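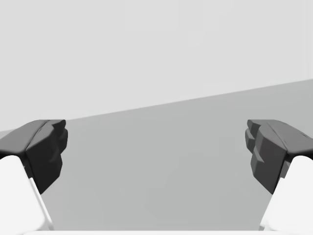
Most of the time Zovier spends on its grasp planner goes into the moment before anything is touched. The company, based in Musberg, writes control software for warehouse arms, and nearly all of it is tested in simulation first. The wrist view is where each test begins: two dark finger pads wide open, stepped ridges facing each other, and a plain gray surface between them. With nothing in the gap, the planner should report no grasp. Early versions didn't. They picked up the ridges on the pads, took them for the edges of a small part, and told the fingers to close.

The fix was a module called Takar, which knows the shape of the fingers and where the joints have put them. It removes those pixels before the planner sees the view. The first release did this once per motion, and that was too slow. If the fingers moved while the mask stayed put, a sliver of pad showed up as a new object. Takar now redraws the mask every 5 milliseconds.

The team runs 200 empty views every night, with the light, the camera tilt and the finger opening changed each time. In November, 78 of them still produced a false grasp. By spring the number was down to 11, and most of those came from hard shadows along the seam where the pad meets the white housing.

Those cases are harder. A mask can cover the finger, but a shadow falls on the table, and so may a real part. Oral, the in-house tool that replays failed runs, lets an engineer step back through the planner's scores and see which pixels pushed it over the threshold. Raising the threshold clears all 11 – and also makes the arm ignore thin washers, so for now it stays where it is.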